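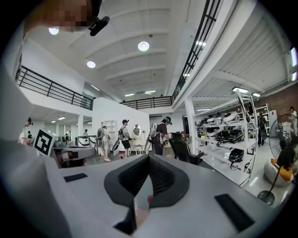

A hand-held gripper with its marker mount, in the studio during the finger pad comparison.

Zerau has finished the first part of a comparison of finger pads for its hand-held grippers, the company said Wednesday. The test set the mesh-textured pad now in use against a smooth pad supplied by Wijesinghe. It covered 664 recorded grasps, split evenly between the two.

The grippers have no motors for walking them around a table. A person carries one in each hand and does the task, and the position of each tool is worked out from the printed square markers fixed to it. The recordings are later used to train a two-armed robot with the same fingers. A pad that lets objects turn in the grip causes trouble at both stages, according to Kasun Sheikh, who planned the trials.

"If the box rotates 5 degrees after closing, the marker pose says one thing and the box says another," Sheikh said. "We wanted that number smaller before we recorded anything long."

Zerau scored each grasp on slip after closing, on whether the object was set down flat, and on how long the markers stayed readable. On flat rigid items the mesh pad slipped less. On cups and other curved items the two pads were close, and the smooth pad released more cleanly. Marker tracking did not depend on the pad, as expected, but it dropped when the operator's wrist turned past 80 degrees.
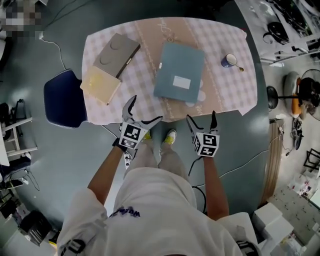

Tabletop work is the harder half of the program. A checked cloth adds pattern under the objects, and it can move with them when a finger touches down early. Nusrat Bandara, who reviews the recordings, said early contact with the cloth was the most common reason for throwing out a grasp. Spoons and thin folders were the worst cases — the fingertip has to go nearly flat to the table, and the outer edge of the pad reaches the fabric first.

Two changes will follow. The pad edge will be cut back on the fingertip side, and the strap will be moved so that the load sits farther down the wrist. Operators had reported sore thumbs after long sessions. Kamrul Khan is drawing the new pad, and Skikcombe will mold it in two hardness grades.

The second part of the comparison is set for May and will use 7 operators. It adds a second controller, the Wultari unit, which logs finger opening at a higher rate than the present one. Both controllers will run on the same grippers so that the logs can be lined up grasp by grasp. Zerau has not decided whether to release the recordings, but it plans to publish the slip measurements with the pad drawings.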